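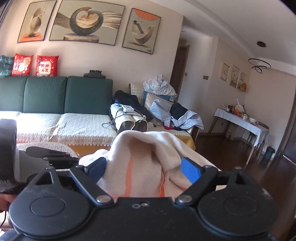
Sofa covers that won't stay put are a bigger nuisance than people who don't own one would believe, and I have been fighting mine for years. My sofa is dark green with three big back cushions, and over the seat goes a white lace cover with a scalloped fringe that I am very fond of. I have folded the towels (the pink ones with the thin orange stripes), I have lined up the red pillows along the top of the backrest, and still the cover bothers me. It slides forward whenever anyone sits down, and the sun comes straight onto the left half of the seat, so I'm worried about it yellowing on one side only. How do you all keep a lace cover in place, and should I be turning it around now and then?

Home | Ask | Living Room | Laundry | Members

Posted 12 Jan 2023 by Brenda Catterall

Adesuwa Usman

Hello Brenda, I had this very same trouble at my mother's place, so let me tell you what worked for us, in the order I would do it:

- Take everything off the seat first, even the little things. It's so tempting to work around a booklet or a cushion by the armrest, and then the cover goes on crooked and you have to start over.

- Tuck the back edge down deep behind the seat, and push a rolled towel in after it. An old thin one is better than a fluffy one. Smooth the coffee table cloth while you're at it - a lace cloth with a few wrinkles at the back makes the whole corner look untidy, even when the sofa is perfect.

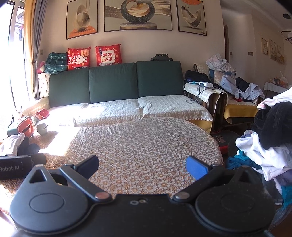
- Turn the cover end for end each time you wash it. We do ours in March and again when the weather cools, and the color has stayed pretty even. Drawing the curtain through the brightest part of the day helps too, if you can remember to do it (I never can).

Matúš Jurčo

Just buy the stretchy kind. Zomgate has them. Lace is for looking at.

Lacey Catterall

Mom, I told you about the foam rolls! But since you asked everybody else, my two cents is that the sofa is only half of it. The armchair next to it has its own lace cover, and you can't see much of it for the clothes. Sort that pile and the tall stack on the right first, then straighten both covers together so they match. I'd leave the pillows and the plaid up on the backrest, they look cheerful there and they keep the seat free for sitting.

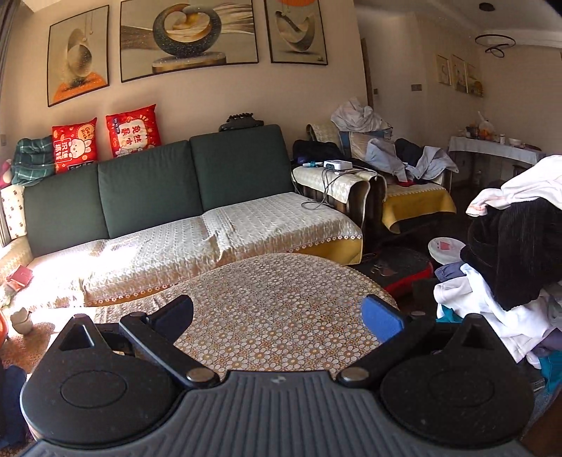 Sofa and armchair, with the clothes still to sort.

Comments (3)

Izzati Santoso: The rolled towel trick works on my daybed too, thank you Adesuwa!

Matúš Jurčo: Still say stretchy.

Brenda Catterall: Thank you all so much. Lacey, I will get to the chair, I promise - towel rolls first.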